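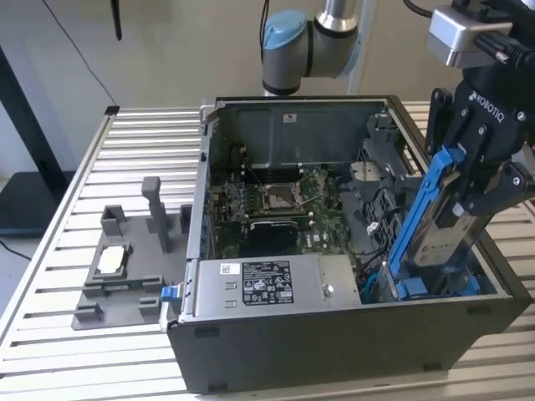 Forums > Desktop Hardware > Refurb and Reuse > Storage

Socket cover, drive order and caddies on Dell towers

trusier_bench wrote:
Working through 25 towers for Meinir Ellis at Heffernan. CPUs are already pulled. My written order is drives last, after the PSU. Is there a case for doing drives first?

fallevby60 wrote:
Drives first. The caddies release without tools and the cables are easier to reach with everything else still bolted down. Pull the data connector straight back. Do not lever it. 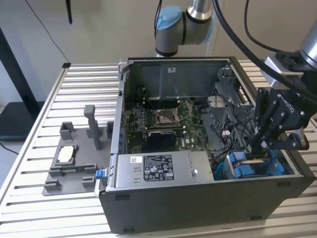
RE: Drive order

windosstead wrote:
Disagree. With the case on its side, the order makes no difference to the drives. What matters is the socket. If the retention bracket is up and the CPU is out, fit a cover before anything else moves over the board. One dropped screw and the board is scrap.

trusier_bench wrote:
No covers in stock. I can get 400 for less than the price of two boards, but not before the new year. Is closing the bracket enough?

windosstead wrote:
No. It leaves the middle open. Tape a piece of stiff card over it.
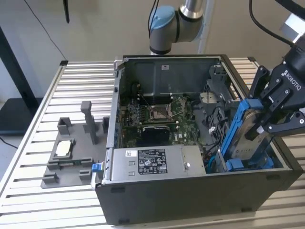 fallevby60 wrote:
Caddies get lost more often than sockets get bent, in my experience. We had 60 towers in June and finished nine carriers short. Leave the drive in its blue carrier when it comes out of the cage, and log both as one item. Replacements cost more than a used 300 GB disk is worth.

windosstead wrote:
That only works if the drives are going back in. For wiping, ours come out of the carriers because the dock will not take them.

trusier_bench wrote:
These are going back in. Drives first, carriers on, card over the sockets. Will amend the sheet.

Last edited 28/12/2021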